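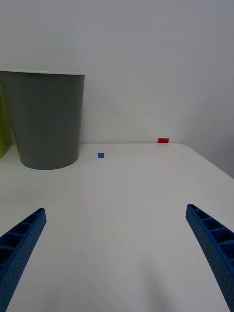

Pastport Volunteer Scheduler: review for small mentoring programs

Posted 2019-02-27

Share 30 | Comments 4

Pastport is a web-based tool for matching adult mentors with young people and keeping track of their meetings. It is sold to nonprofits that have outgrown a spreadsheet but can't pay for a full case management system. I ran it alongside our existing records from December until the end of the trial period, using one after-school program as the test group.

Setup

The import tool accepts CSV files only. Our old mentor list held 1756 records, many of them inactive. Pastport read the names and phone numbers correctly on the first pass. Dates were less reliable. Any date with a two-digit year was left blank without a warning, and I found this only after sorting the background check column. Convert all dates to four digits before you start.

Custom fields are capped at 30 per record type. We used 22 for mentors and 17 for students. Field types can't be changed once data is stored in them, so a text field made by mistake has to be deleted and built again.

Matching

The matching screen scores each mentor against a student on a scale up to 100. The score uses distance, free hours, shared interests and language. You can change the weight of each factor, and the settings save per program. With the default weights, distance counts for far too much. A mentor six blocks away with no open afternoons scored higher than one across town who was free every day the student was. After I cut the distance weight by half, the ranked lists looked much closer to what our staff would have picked by hand.

The score is advice only. Staff must confirm each match, and the system logs who confirmed it and when. A mentor with an expired background check can't be matched at all. That block applies to every user level, including administrators, and I consider it the best feature in the product.

Meeting logs

Mentors log meetings from a phone browser. There is no app. The form has five fields and loads quickly on a weak connection. Reminders go out by email or text, and text messages cost extra. During the trial the system sent 3934 reminders, most of them email. Duplicates went out twice, both times after I edited a schedule in bulk.

Mentors can't edit a log after it is submitted. Corrections go through staff.

Reports

Reports are the weak area. The built-in set covers active matches, hours served and match length. Anything else means an export. Funders often ask for hours by age group, and Pastport can't produce that table without outside work. Charts can't be resized for print.

Compared with Zetine

We tested Zetine the year before. Its reports are better and its matching is worse, with no weights and no hard block on expired checks. Zetine also charges per user, and Pastport charges per active match. A program with many part-time staff will pay less with Pastport.

Support

Tickets were answered within one business day, except for the date import problem, which took four. The help pages still show an older menu layout.

Rating: 4 out of 5 for matching and records, 2 out of 5 for reports. We have signed up for one year and will export monthly until the reports improve.

4 comments | Share this review

Get new reviews by email. Enter your address to subscribe. You can unsubscribe at any time.

This site uses cookies to remember your settings. Accept | Learn more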